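Notebook, September – open afternoon, simulation bench

Doors at 14:00. Amado Bautista ran the talk, I had the keyboard. The visitors were mostly from Cetden, plus a few people from Navarro who are thinking of buying time on the cluster.

Started with the Leno scene set, loaded from the clean copy. Took 131 seconds to come up on the demo machine, too long with people standing there. Amado filled in by explaining how we shuffle the rooms and the household objects between runs, so the policy never trains on the same layout twice. Next time load it before the doors open.

Ran four episodes on the projector. Scene seed 3928 was the one people asked to go back to, so I left it up during questions.

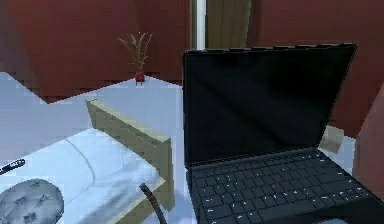
Page last changed: September, 17:42

Most of the questions were about the laptop. A woman from Navarro wanted to know why the screen is dark when the keys have their legends. Answer: the legends are part of the texture that came with the model, and we have never put anything on the display. She also asked if the glossy black would upset a depth sensor in a real room. It would, and our simulated depth doesn't copy that fault yet. Added to the list.

Someone else picked up on the left wall, where the lower edge goes stepped against the white surface. I said I thought it was the shadow resolution, but I haven't checked. Kikley renders the same seed with different settings, so compare the two before blaming the mesh.

The black cable is still a rigid body. Said so when asked. A bending one costs too much at 600 steps per episode – Amado thinks we could swap it in for the evaluation runs only.

The potted plant has no collision shape at all in this version. Not raised by anyone, but it should be fixed.

To do: preload the scenes, try seed 3928 with the higher shadow setting, send Cetden the slides. Amado has the sign-in sheet.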